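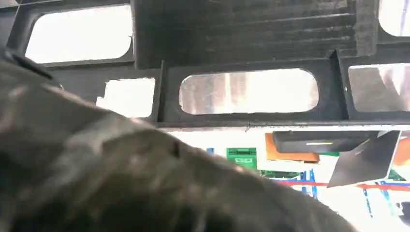
Lirkik 공방 소식지
작업대 소식: Wetero 로봇팔, 손목 카메라를 단 뒤의 진행 상황
2022년 3월 4일

공용 작업실 안쪽 작업대에서 진행 중인 Wetero 로봇팔 제작이 손목 카메라 조정 단계에 들어갔다. 지난 호에 실은 내용은 어깨와 팔꿈치 관절까지였고, 그 뒤로 손목 회전축, 그리퍼, 카메라 순서로 작업했다. 이번 호에는 손목 쪽에서 한 일과 아직 해결하지 못한 문제를 적는다. 회로도와 출력용 파일은 공방 공유 폴더의 Wetero 항목에 있다.

먼저 이 로봇팔로 무엇을 하려는지 다시 적어 둔다. 공방에는 쓰고 남은 천 조각, 펠트, 전선 토막, 작은 기판 같은 것이 뒤섞여 쌓인다. 이것을 작업대 위에서 집어 플라스틱 상자에 나누어 담는 것이 목표다. 빠를 필요는 없다. 밤에 문을 닫기 전에 돌려 놓고 다음 날 아침에 결과를 볼 수 있으면 된다. 가정용 책상에도 올라갈 크기로 만들기로 했고, 그래서 팔 전체를 클램프 하나로 고정한다.

그리퍼

그리퍼는 세 번째 판이다. 첫 번째 판은 손가락이 평평해서 천은 잘 집었지만 기판처럼 얇고 단단한 물건을 바닥에서 들어 올리지 못했다. 두 번째 판은 손가락 끝을 얇게 깎았는데 이번에는 끝이 휘었다. 지금 쓰는 판은 바깥쪽을 둥글게 하고 안쪽에만 고무판을 붙였다. 손가락이 가장 넓게 벌어졌을 때의 간격은 115mm다. 더 넓힐 수도 있지만 그러면 상자 안에서 손가락이 벽에 걸린다.

출력은 공방의 공용 3D 프린터로 했다. 재료는 검은색 PETG이고, 층 방향을 손가락 길이와 나란히 두었다. 처음에 세워서 출력한 것은 나사를 조이다가 층을 따라 갈라졌다. 같은 부품을 만들 분은 눕혀서 출력하기 바란다. 서포트가 많이 생기지만 칼로 다듬으면 되고, 안쪽 면은 고무판에 가려진다.

서보는 Mendonça에서 나온 소형 제품을 쓴다. 처음에 산 것은 힘이 남아서 펠트를 집으면 모터가 계속 밀어붙였고, 열이 올라 플라스틱 받침이 물러졌다. 지금은 전류 값을 읽어서 일정 수준을 넘으면 더 닫지 않게 해 두었다. 기준값은 물건마다 달라야 맞지만 아직 하나만 쓴다. 부드러운 물건에 맞춘 값이라 무거운 물건은 가끔 미끄러진다.

카메라 위치

카메라는 손목 아래쪽 브래킷에 달았다. 작업대 위에 고정한 카메라만으로는 팔이 상자 위로 갔을 때 손가락 끝이 보이지 않는다. 손목에 달면 손가락이 가는 곳을 항상 따라가므로 마지막 접근이 쉬워진다. 대신 물건을 집는 순간부터 화면의 상당 부분이 그 물건으로 채워진다. 털이 있는 펠트나 인조 모피 같은 것을 집으면 더하다. 렌즈 바로 앞이라 초점이 맞지 않고, 물건이 늘어지면 그 너머를 거의 볼 수 없다.

브래킷을 바깥으로 빼는 방법을 먼저 시험했다. 시야는 나아졌지만 상자 쪽으로 내려갈 때 카메라가 테두리에 부딪혔다. 렌즈 덮개 하나가 깨졌고 케이블 커넥터도 하나 바꾸었다. 그 뒤로 브래킷을 원래 자리에 가깝게 되돌리고 각도만 조금 세웠다. 물건을 들고 있을 때 화면 위쪽이라도 열려 있으면 상자의 가장자리를 찾을 수 있기 때문이다.

초점은 고정식이다. 자동 초점 모듈도 시험했으나 물건을 집을 때마다 초점이 가까운 쪽으로 끌려갔다가 돌아오느라 시간이 걸렸다. 고정 초점 렌즈를 손으로 돌려 손가락 끝보다 조금 먼 곳에 맞추고 매니큐어로 고정했다. 접착제를 쓰면 다시 돌릴 수 없으니 매니큐어를 권한다.

노출 문제

지금 가장 시간을 쓰고 있는 부분은 노출이다. 분류용 상자는 벽에 둥근 사각형 구멍이 뚫린 짙은 색 플라스틱 상자다. 가볍고 쌓기 좋아서 골랐는데, 카메라로 보기에는 까다롭다. 뒤쪽에서 강한 빛이 들어오면 구멍은 하얗게 날아가고 상자 벽은 검게 뭉친다. 그 앞에 어두운 회색 물건까지 들려 있으면 프로그램은 어디까지가 물건이고 어디부터가 상자인지 구분하지 못한다.

자동 노출을 켜 두면 더 나빠진다. 화면에 어두운 물건이 많아지면 카메라가 밝기를 올리고, 그러면 배경은 완전히 하얗게 된다. 자동 노출을 끄고 고정값을 넣었더니 배경은 살아났지만 이번에는 회색 펠트의 윤곽이 사라졌다. 결국 같은 자세에서 밝은 값과 어두운 값으로 한 장씩 찍어 따로 처리하기로 했다. 밝은 쪽에서는 손에 든 물건을 찾고, 어두운 쪽에서는 상자 구멍의 위치를 찾는다. 두 장을 찍는 동안 팔은 멈춰 있어야 한다.

조명도 바꾸는 중이다. 작업대 뒤의 등을 끄고 옆에서 비추면 결과가 낫다. 그런데 그 등은 옆자리 납땜 작업에도 쓰이므로 마음대로 끌 수 없다. 얇은 반투명 아크릴판을 등 앞에 세워 보았고, 빛이 조금 퍼졌다. 판을 세우는 받침은 아직 나무토막과 집게로 임시로 만들어 놓은 것이니 지나갈 때 건드리지 않도록 주의해 주기 바란다.

상자 찾기

상자의 구멍은 불편하기만 한 것은 아니어서, 위치를 찾는 표식으로 쓸 수 있다. 모서리가 둥글고 크기가 어느 정도 일정하다. 프로그램은 밝은 영역의 윤곽을 뽑은 다음 둥근 사각형에 가까운 것만 남기고, 나란히 놓인 것끼리 묶어 상자의 기울기를 구한다. 구멍이 둘 이상 온전히 보이면 대체로 맞는다. 손에 든 물건이 구멍을 일부 가리면 모양이 무너져서 목록에서 빠지고, 남은 것이 하나뿐이면 기울기를 계산하지 못한다. 이때는 팔이 손목을 조금 돌려 다시 찍는다.

테두리가 닳거나 울퉁불퉁한 상자는 윤곽이 거칠게 나온다. 처음에는 매끈한 것만 받아들이도록 했더니 오래된 상자를 아예 찾지 못했다. 허용 범위를 넓힌 뒤에는 상자는 찾지만 가끔 작업대 위의 다른 물건을 구멍으로 착각한다. 은색 판처럼 빛을 반사하는 것이 특히 그렇다. 작업대를 치우면 줄어드는 문제이지만, 어질러진 작업대를 정리하는 것이 원래 목적이므로 그대로 두고 고치기로 했다.

상자에 인쇄한 표식을 붙이자는 의견이 있었다. 정확도만 보면 그쪽이 낫다. 다만 상자를 공방 전체가 돌려 쓰고 있어서 표식이 붙은 상자를 따로 관리해야 한다. 5월까지는 표식 없이 해 보고, 그때도 안정되지 않으면 붙이기로 했다.

사진 자료

분류 프로그램에 쓸 사진은 지금까지 3,797장을 모았다. 모두 손목 카메라로 찍은 것이고, 물건을 들고 있을 때와 빈손일 때로 폴더를 나누었다. 흐린 사진도 지우지 않았다. 실제로 돌릴 때 카메라가 보는 것이 그런 사진이라서, 선명한 것만 골라 학습시키면 물건을 드는 순간부터 판단이 흔들린다. 첫 번째 학습에서 그 실수를 했고 처음부터 다시 했다.

이름표를 붙이는 작업은 손으로 한다. 항목은 천과 펠트, 기판, 전선, 금속판, 모름이다. 모름 항목을 둔 것이 도움이 되었다. 가려져서 일부만 보이는 물건에 억지로 이름을 붙이지 않아도 되고, 프로그램도 자신이 없을 때 집지 않고 넘어간다. 이름표 도구는 Grullomham이라는 이름으로 공방에서 만들어 쓰고 있는 것이며, 단축키 설명은 작업대 옆 컴퓨터의 바탕 화면에 있다.

배선

손목이 돌아가는 각도를 제한하지 않았을 때 카메라 케이블이 두 번 꼬였다. 이제 프로그램에서 회전 범위를 막고, 팔꿈치 쪽에 여유분을 고리 모양으로 남겼다. 서보 전원선과 카메라선은 따로 묶었다. 함께 묶었을 때는 그리퍼가 닫힐 때마다 화면에 줄이 생겼다. 차폐선으로 바꿀 생각이었으나 떼어 놓는 것만으로 없어져서 그대로 쓴다.

전원은 공용 공급기를 같이 쓰고 있다. 납땜 인두와 같은 멀티탭에 꽂지 않는다. 전압이 잠깐 떨어지면 제어 보드가 다시 시작하고, 이때 팔이 힘을 잃고 내려앉는다. 지금은 어깨에 스프링을 걸어 떨어지는 속도를 줄여 놓았지만 손을 밑에 두면 위험하다. 전원 스위치 옆에 주의 문구를 붙였다.

시험 결과

같은 회색 펠트를 집어 상자에 넣는 동작을 50번 넘게 반복했다. 실패의 대부분은 집는 쪽이 아니라 놓는 쪽에서 나왔다. 손가락을 벌려도 섬유가 고무판에 붙어 떨어지지 않거나, 상자 테두리에 걸려 반쯤 밖으로 늘어졌다. 손가락을 벌린 뒤 손목을 짧게 흔드는 동작을 넣자 붙는 문제는 줄었다. 걸리는 문제는 남아 있다. 놓기 전에 상자 가운데로 더 들어가야 하는데, 그러려면 물건에 가려진 상태에서 상자의 깊이를 알아야 한다.

기판은 잘 놓지만 집는 데 오래 걸린다. 바닥에 납작하게 붙어 있으면 손가락이 밑으로 들어가지 못하고 밀기만 한다. 전선은 아직 시험하지 않았다. 얇은 선은 밝은 배경에서 윤곽이 끊겨 보이기 때문에 이름표부터 다시 정해야 한다.

필요한 것

다음 작업에 쓸 부품과 도구를 찾고 있다. 집에 남는 것이 있으면 입구 선반의 Wetero 칸에 넣어 두면 된다.

반투명 아크릴판, 두께는 상관없음
M3 나사, 길이 5mm
손목 카메라용 짧은 USB 케이블, 커넥터가 꺾인 것
털이 있는 천 조각, 색은 어두운 것 위주
구멍 뚫린 플라스틱 상자, 낡은 것도 가능

작업대를 쓰는 분은 팔이 켜져 있는지 먼저 확인하고, 시험 중이면 표시판을 치우지 않는다. 비상 정지 버튼은 작업대 앞면 오른쪽에 있다. 버튼을 눌렀다면 다시 풀지 말고 작업 일지에 시각과 이유를 적는다. 다음 호에는 놓기 동작을 고친 내용과 거리 센서를 달아 본 결과를 싣는다.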